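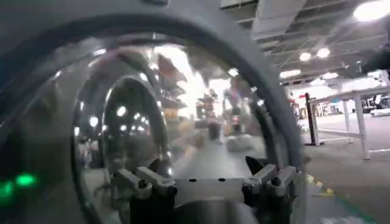 Figure 1. Wrist camera view toward a curved, reflective surface, with both finger assemblies in view at the bottom. Photo: Gunard Lab, Markmont site.

4. Planning the Equipment Budget

4.1 What the first budget got wrong

We came to the equipment plan with a lot of excitement and a short spreadsheet. The first version, written in September, had one line for the arm, one for the Skerwood gripper, and one marked "other," which had to cover cameras, mounts, cables, spare fingers, lighting, and storage. The arm and gripper lines held up well. "Other" was used up before we had finished the camera mounts.

In this section we go back over that plan and describe the one we would use now. We think it's a much better plan, and most of the improvement comes from looking at wrist camera pictures before placing orders. A parts list treats a camera as one item with one price. A picture from the wrist shows everything else the camera depends on, and some of that costs money.

Figure 1 is a good case. The curved surface carries a bowed reflection of shelving and bright points of light, while the room itself, with its ceiling lights and white table, shows directly at the right. Someone choosing equipment from a floor plan would have very little warning of how much of the room can end up in a close view. For us that moved three purchases up the list: light diffusers, a second camera position away from the wrist, and a larger share of labeling time.

4.2 Sorting purchases by what they hold up

We sorted every request by what would stop if the item were missing. It sounds obvious, and we wish we had done it on the first day. The arm, gripper, controller, and one working camera went into the first group. Spares for those went into the second. Anything that made results better but didn't stop work went into the third, where each request had to name the task it would help.

Spare fingers were the surprise. We had treated them as a third-group item, something to pick up with whatever was left over. Once we worked through a full schedule on paper, it was clear that one damaged finger could idle the arm and the people working with it. We now hold 2 complete sets per gripper and reorder when the first is opened. Fasteners are kept with the set they fit, and the finger drawings go in the same box.

Light control belongs in the second group too, at least for sites with polished metal or glossy curved fronts. We set aside $1,000 per site for diffusers, stands, and clamps. A site with only matte surfaces can give that money back, and we'd be delighted to see it.

4.3 Hours as a budget line

The Markmont plan allowed 368 hours of arm time. We had priced the equipment carefully and the hours hardly at all, so setup, calibration, and moving between stations all came out of time meant for the work itself. Giving hours their own line changed how we bought things. A quick-release camera mount looks expensive next to a plain bracket, but it looks very reasonable next to the time spent lining up the bracket again after every move.

We also recommend a repair reserve of $3,000, held apart from the purchase budget and released only for first-group items. Dimitriou's earlier planning sheet folded repairs into the arm line, and we copied that layout without much thought. Splitting them made the monthly review far easier to read, and it settled several long discussions in a single meeting.

4.4 Checking a site before ordering

Our favorite change is also the cheapest. Before the order goes out, we put a camera at wrist height, hold a gripper or a cardboard stand-in below it, and look at each station from working distance. The pictures go into the same folder as the quotes, and people who approve spending can look at both together. Questions get sharper right away!

Close views deserve the most attention. In Figure 2, bright ceiling lights and thin green streaks appear across a dark, glossy curve, and a white basket with a perforated pattern stands at the lower left, near a metal display stand. A label strip near the top of the curve is too blurred to read. If a planned task depends on reading labels, a view like this is a reason to price a different lens or a fixed camera before committing to the wrist unit alone.

Figure 2. Close wrist camera view at the Markmont site, with the gripper at the bottom.
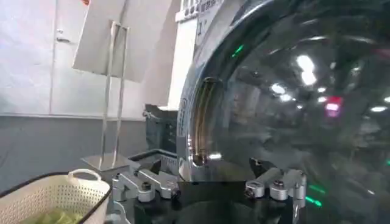

4.5 Recommended order of purchase

For a group starting with one arm, we suggest this order: arm, controller, and gripper together; then a single camera and the site check in 4.4; then spares and light control; and last, any extra cameras. Leaving the extra cameras until after the site check gives the pictures a chance to change the order, and in our planning they did. Section 5 applies the same order to a shared lab with more than one arm.

Last updated: September

Contact the Gunard Lab | Copyright Gunard Lab | Back to top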